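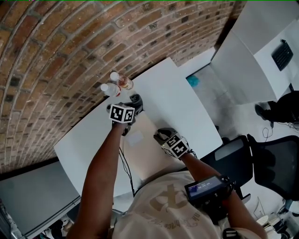
Bottle practice at the white table, a handheld gripper on each hand.

Progress update no. 3, Cirkine two-handed gripper build
To: Balakrishnan Kaimal, Trutstead small projects fund
12 August 2018

Hi Balakrishnan,

Sorry this runs a little long, but July was a busy month and I'd sooner give you the whole story than a tidy paragraph. Short version: both handheld grippers work, the recording side works most days, and the arm at the other end is still in pieces on my shelf at the Gromport workshop.

The grippers first, as that's where most of your money has gone. I rebuilt the left one twice. The first set of fingers flexed too much whenever I squeezed anything heavier than an empty cup, so I thickened them at the base and moved the pivot in a bit. Much better! The right one got the same treatment straight away and I haven't touched it since. Each has its marker cube on top now, printed in white with the patterns stuck on afterward. The glue was a headache (the first batch peeled at the corners and the tracking went all over the place), but the new stuff is holding.

We're sticking with bottles for practice. They're cheap, they tip over if you're clumsy, and a full one behaves very differently from one that's half gone. I've been working at the table by the curved brick wall, reaching for them at the back edge, and that's about as far as I can stretch with the gripper on without leaning my whole body in. Worth knowing for later, as the arm will have a shorter reach than I do.

Recordings: we have 2,103 usable ones against the 3,000 I promised you by the end of the project. I threw out 200 from early July, all made while the cubes were peeling. That hurt, but they were no good. At the current pace we should get to the full number on time, provided I don't lose any more evenings to software.

Which brings me to the Ackermann board. You'll remember I was keen on it – I'm less keen now. It drops the connection to the right gripper every so often and I have to restart the session. I've swapped the cable and the power supply, and neither made a difference. My plan is to give it two more weeks and then go back to the older controller, which is slower but never once let me down. It's already in the parts drawer, so there's no extra cost.

Money is fine. Printing came in under what I'd set aside, and I'd like to move what's left over to motors for the arm, if that's OK with you. I don't need anything on top of the grant.

Still to do before the next report:
Get the shoulder joint of the arm back together and moving under power.
Decide on the board, one way or the other.
Start on two-handed tasks. So far it's mostly been one hand reaching while the other hovers, and unscrewing a cap needs both.
Write up the finger design so others at the workshop can print their own. Two people have asked already.

Let me know about the motors when you get a chance. And if you're ever near Gromport, come and have a go with the grippers – everyone drops the first bottle.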